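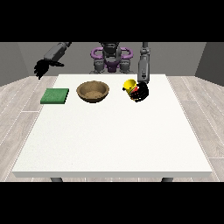
Most of the work since November has gone into the simulator, which was the second item in the plan you approved. We wanted the control code running on a model of the torso before we put any more hours on the real motors in the shop. The model now loads with both arms and both hands, and it runs at full speed on the desktop Chun-yin Hsieh set up by the drill press. The task we test most is picking up the yellow cup with the right hand while the left arm stays raised over the green pad and out of the way. The bowl near the back edge is the next target, because its wide rim needs a different grip from the cup.

Spending to date
We have spent 3,680 dollars of the grant. The largest part went to shoulder motors and the two wrist assemblies. The rest was wire, bearings, filament, and a replacement power supply. We have not charged any shop rent to the grant. Receipts are in the shared folder, sorted by month. One receipt from Flotar is missing and we have asked them for a copy. The amount is 373 dollars and it is included in the total.

Work on the physical build
The frame is welded and bolted to the bench in the back bay. Both shoulders are mounted. The right arm is wired down to the wrist and moves under power. The left arm is mounted but not wired. The first set of brackets flexed too much when the arm was held straight out, so we cut new ones from thicker plate. That cost us most of a month. The hands are assembled, but only the right one has been tested off the arm. Its thumb cable slips under load and we are trying a different clamp.

Work on the software
The model was built from our own drawings, and we had to go back and measure several parts again when the simulated wrist did not match the one on the bench. Those drawings are now corrected. The Brirkora controller code is shared between the simulator and the real arm, so a motion we write on the desktop can be sent to the hardware with only the speed limits changed. We have done this with simple arm motions so far, with no object in the hand.

We ran 30 cup trials in the last round. The grip is reliable when the cup starts upright and close to the right side of the table. It is poor when the cup starts near the middle, where the elbow runs out of room and the planner gives up. We think this can be fixed by letting the torso turn a few degrees, and that change is half written.

Problems and delays
The left arm is behind schedule. We planned to have it wired by now, and we are waiting on connectors from Ginside that were backordered twice. If they do not ship soon we will buy a different type and make adapters. The shop was also closed for part of the winter while the landlord redid the electrical panel.

Next period
We will wire the left arm, fix the thumb cable, and move the cup task to the real right arm at low speed. The bowl will stay in simulation until the cup works on hardware. Yuen has offered to lend us a force gauge for the grip tests, and we would like to use it before we order fingertip pads.

We are not asking for more money at this time. We do ask that the date for the two-arm demonstration be moved back by 2 months. The remaining budget covers the connectors and pads with a small amount left over for spares.

Submitted Apr 28, 2023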